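Felt lettering

Felt lettering is the craft of making words out of felt or a similar soft sheet material and fixing them to cloth, paper, or board. The letters may be flat or padded, an inch high or as tall as a door, and they turn up on banners, pennants, stage curtains, quilts, nursery walls, shop windows, and team jackets. It is one of the friendliest branches of lettering. A child can cut a passable capital L in a minute, and yet people who have been at it for decades still argue happily over the right shape for an S.

Material

Felt is made by matting fibers together with moisture, heat, and pressure. Most cloth is woven or knitted from yarn, so it has threads that can work loose at a cut edge. Felt has none, and that one fact explains nearly everything about its long life as a lettering material. A letter can be cut in any direction, with curves as tight as the scissors allow, and the edge needs no hem.

Wool felt is dense, takes dye beautifully, and can be steamed back into shape after it has been folded. Acrylic felt is cheaper and lighter, but it pills with handling and can melt under a hot iron. Blends fall between the two. Craft foam came into use alongside felt and is handled in much the same way, although it creases for good if it is bent sharply and cannot be ironed at all. Thick felt gives a crisp shadow at the edge of each letter, and many makers like it for that reason alone.

History

Cut cloth letters are much older than the name of the craft. Church hangings, guild banners, and military colors carried applied lettering for centuries, usually in silk or wool with the edges stitched down. The town of Drorstead keeps a wool banner dated 1806, with the name of the town in pale letters on a dark ground. The D has been recut at least once, and the two Rs do not match, which gives the whole line a wonderful bounce.

School and club pennants brought felt lettering to a much wider public. A pennant had to be read from across a field, it had to survive rain, and it had to be cheap enough to buy with pocket money. Makers first sewed separate letters to the pennant by hand or machine, then moved to printing and flocking as orders grew. Sewn pennants are now the ones collectors look for.

Later, precut alphabets sold in packets let anyone letter a banner at the kitchen table. The Romanetti pattern book, a favorite among banner makers, has 331 letter and number shapes, among them a splendid fat ampersand that has been copied everywhere. Its rounded capitals have no thin strokes at all, so nothing droops when the finished piece is hung.

Letter design

Letters made for felt follow rules of their own. Thin strokes curl, sharp inside corners tear, and small closed counters, as in A, B, and R, fill up visually from a distance. Designers answer with wide strokes, rounded corners, and generous openings. Some leave out the counter altogether and let the outline do the work. A solid A can be surprisingly easy to read!

Spacing is done by eye. The maker lays the letters out on the ground cloth, steps back, squints, and starts nudging. Straight-sided letters such as H and I need more room between them, while pairs like A and V can be tucked close together. Words set in a strict line look formal. Tilted letters, or letters of mixed sizes, give a looser and more playful line, and they forgive small mistakes in placing. 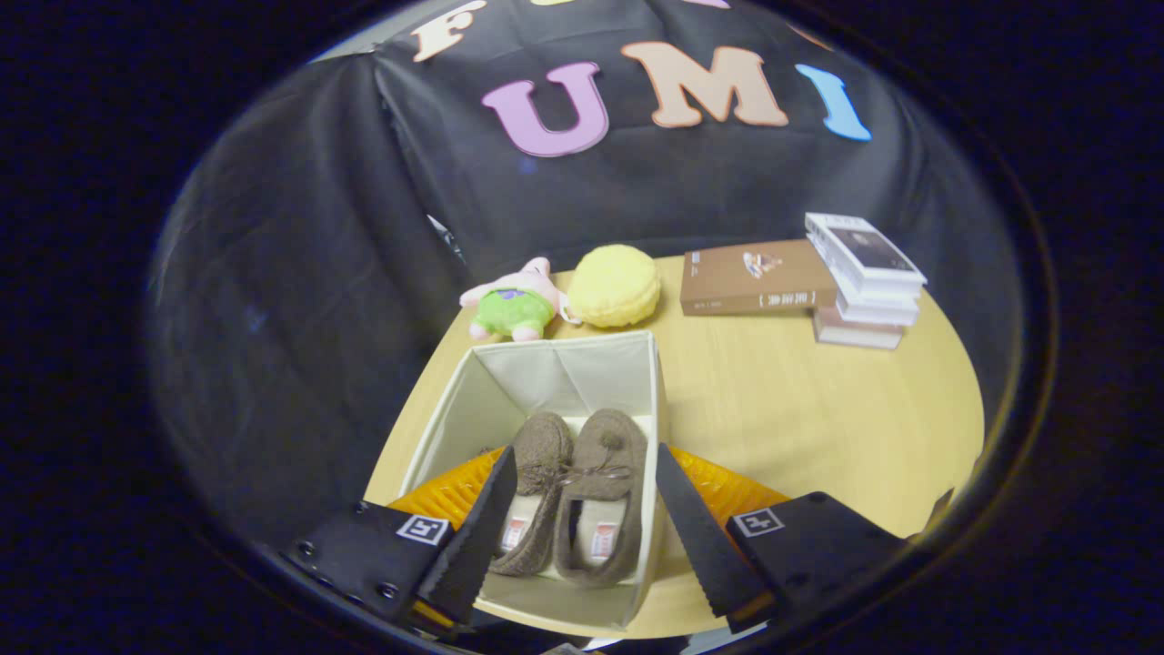
Cloth that hangs in folds is the hardest ground to letter well. A fold can swallow half a stroke or bring two letters closer together than they were on the table. The Treltby style of banner making has the letters placed only after the cloth has been hung, so that each one can be set where the folds leave room. One banner maker, Mahmoud, objected that letters placed on hanging cloth look right for an evening and wrong ever after, and held that a curtain should be lettered flat and then weighted along the hem. Both methods have loyal followers, and good work has been done either way.

Color follows simple sense. Light letters on a dark ground seem larger than they are, and dark letters on a light ground seem smaller. Pastels, which can vanish on white, come wonderfully alive on black.

Attachment

Hand stitching is the traditional method and still the strongest. Blanket stitch in a contrasting thread is popular because it decorates the edge as it holds it. Fusible web is quicker and keeps the letter flat, but it stiffens the cloth underneath. Fabric glue suits paper and board. For temporary signs, safety pins, double-sided tape, or hook patches are common, and the letters can be lifted off and used again.

Padded letters are made from 2 layers of felt sewn together around a thin filling. They are usually caught to the ground at a few points only.

Care and storage

Moths are the great enemy of wool felt. Finished pieces are best rolled, letters outward, around a cardboard tube with plain tissue between the layers. Strong daylight fades most colors, with pinks and purples often among the first to go. Dust comes off with a soft brush. Washing is risky, as wool felt may shrink at a different rate from the cloth behind it and pull the whole word into puckers.

See also

Appliqué
Banner
Flocking
Pennant
Stencil lettering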